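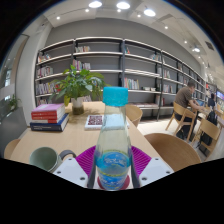 The long table with the bottle on its red mat, books and plant behind.

Rings on a light wood table, and what to put under cold bottles

Started by hollinsgate
223 views

hollinsgate
We have a long light wood table in the shared room, used for reading, lunch and anything else that needs a flat surface. It came from Skulero six months ago and is one of their Bivari range. The paperwork says oiled, not varnished. It doesn't say which oil.

Over the last few weeks I've found pale rings at the end nearest the kitchen. They are the size of a bottle base, so I don't think it's hot cups. People come in with water from the fridge, put it straight down, and leave it while they read.

Two questions. What takes the rings out of an oiled top without sanding the whole thing? And do coasters work, or do people just ignore them? We have some round red ones and they get used by half the room.

I don't want to put a cloth over it. It's a nice table and I'd like to see it.

Reply · Share (2)

marrowfat
If the rings are pale it's moisture in the finish and you can usually shift it. Dark rings are the ones to worry about. Let it dry out properly for a couple of days first. Then rub with a little oil on a soft cloth, along the grain, and leave it overnight. Wipe off what hasn't gone in. You may need to do it twice.

Don't use furniture polish from a spray can. It leaves silicone behind and the next coat of oil won't take.

Reply · Share

tansy_w
Mayonnaise. I know how it sounds. A thin layer on the ring, leave it an hour, wipe off with a damp cloth and then a dry one. It worked on my mum's sideboard.

Reply · Share

marrowfat
It works for the same reason oil works, as it's mostly oil. It also has vinegar and egg in it. I wouldn't do that in a room where people eat, and I wouldn't do it on bare or thinly oiled wood at all.

Reply · Share

tansy_w
The sideboard is fine and has been for years.

Reply · Share

marrowfat
A sideboard of that age is most likely lacquered, so it isn't the same job.

Reply · Share

Gerardo De Luca
I refinish tables for a living. Agree with marrowfat on oil, disagree on leaving it overnight. Fifteen minutes, then wipe off everything. If you leave oil standing on the surface it goes tacky and you will be scraping it. I use Pagano hard oil on light woods as it doesn't yellow as much as plain linseed, but whatever you choose, try it on the underside first and look at it the next day in daylight.

Put the used cloths outside flat to dry, or in a tin of water with a lid. Oily rags in a bin can catch fire on their own.

On coasters: the material matters. Cork is good. Rubber left in one place for months can mark an oiled top by itself, and so can some dyed felts if they get wet, reds and dark blues especially. Lift them every so often and look underneath.

Reply · Share (6)

hollinsgate
Thank you both. I'd read about the rags and forgotten it, so that's useful.

I lifted the red coasters this morning and the wood underneath is the same colour as the rest. I'll rub one with a damp white cloth later and see if any colour comes off.

The other thing is what else lives on the table. We keep a stack of books on it with a navy one at the bottom and a pink one on top, and there's a pot plant at the back in front of the shelves. The plant is my other worry. It's a big leafy thing in a small pot and it gets watered where it stands.

Reply · Share

oatcake_ned
Move the plant. I wouldn't keep any plant on an oiled table. The pot sweats or somebody overwaters it, and by the time you notice there's a black ring that goes deep into the wood. I lost a good desk to a peace lily.

Reply · Share

tansy_w
That's a bit much. Put a glazed saucer under it with a cork mat under the saucer. Water it in the sink and let it drain before it goes back.

Reply · Share

oatcake_ned
Unglazed saucers are the problem, I'll give you that. Mine was terracotta and it let the water straight through. But in a shared room you can't make people carry it to the sink. Somebody will tip a mug over it on the way past.

Reply · Share

hollinsgate
They do exactly that. I've seen it done with leftover tea.

I'd prefer to keep the plant where it is if it can be done safely. The room looks bare without it. The shelves are kept for books, so it can't go there.

Reply · Share

fennimore
Could you stand it on a stool? Next to the shelves but off the table. Same effect, and if the stool gets marked it doesn't matter.

Reply · Share

hollinsgate
Possibly. The chairs take up a fair bit of space on that side. They've got those curved backs that don't push fully under. I'll measure it on Monday.

Reply · Share

fennimore
Curved backs rub the table edge as well. Check the underside of the edge and the end of the table where they knock against it. Ours wore through the oil there long before anything happened on top.

Reply · Share

hollinsgate
Update. I did the oil at the weekend. I went with Gerardo's fifteen minutes. Rings at the kitchen end have gone apart from one, and that one is faint. I used 700 grit paper on it very lightly before the second coat, and that helped, though you can feel the patch is smoother than the wood next to it.

The red coaster left nothing on the white cloth, so they're staying. I've also moved them. They were in a pile on the shelf before and now they're spread down the table, one by each place people sit.

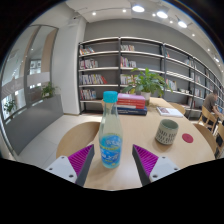 What I still get is people putting the coaster to one side and the drink next to it. I do it myself with the green-grey cup. You sit down, open the magazine, and your hand goes wherever there's room. Bottles are worse than cups for it, as people pick them up and put them down more often and never in the same spot.

So my question now is whether a larger mat would be better than small coasters. Mellel do a long runner in cork, 819 mm, and I could lay it down the middle.

Reply · Share (1)

oatcake_ned
You said you didn't want a cloth on it.

Reply · Share

hollinsgate
A runner isn't a cloth. It would leave most of the top showing.

Reply · Share

tansy_w
I'd go for the runner. People put things down in the middle of a table without thinking, and with the coasters you're asking them to aim.

Reply · Share

Gerardo De Luca
I would not. Two reasons. A light wood changes colour in daylight, and most of that happens in the first couple of years. Cover a strip of it and you will have a pale stripe down the middle that you can see for a long time after you take the runner away. The second is crumbs and grit. They get underneath and every time someone moves the runner it scratches.

A new table should be left open or have its things moved around. That includes the books. If that stack stays in one spot for a year you will have a rectangle.

Small coasters, moved about, and wipe up when you see water. A good oiled top can take a wet bottle for ten minutes. It can't take it all afternoon.

Reply · Share (4)

marrowfat
Agree about the books. I had a lamp stand in one place for two summers and the shape of the base is still there.

Reply · Share

tansy_w
Fair point about the light. I hadn't thought of that. My table is in the hall and never sees the sun.

Reply · Share

hollinsgate
OK, no runner. The books can go at the other end from now on and I'll shift them when I dust. It's mostly the same ones that get read anyway and the navy one at the bottom hasn't been opened by anyone but me.

I might get a few more coasters so there's one within reach wherever you put your hand. Would you get the same again, or cork?

Reply · Share

fennimore
Same again if they don't bleed. People use the ones they can see. We had cork on a light wood table and they blended in so well that drinks went everywhere but on them. Dark red on pale wood you can't miss.

Reply · Share

Gerardo De Luca
Cork is still the better material. You can get it with a coloured top.

Reply · Share

oatcake_ned
And move the plant.

Reply · Share

hollinsgate
Measured up. A stool will fit if it's a narrow one, so the plant can come off the table when I find one. Until then it has a glazed saucer and a note asking people to keep their tea to themselves.

Next coat of oil is down for June. I'll do the edges by the chairs at the same time and report back on the last ring.

Reply · Share

Log in or register to reply to this thread.

We use cookies to keep you signed in and to count visits. Accept · Manage settings

Contact us · Forum rules · Privacy · Back to top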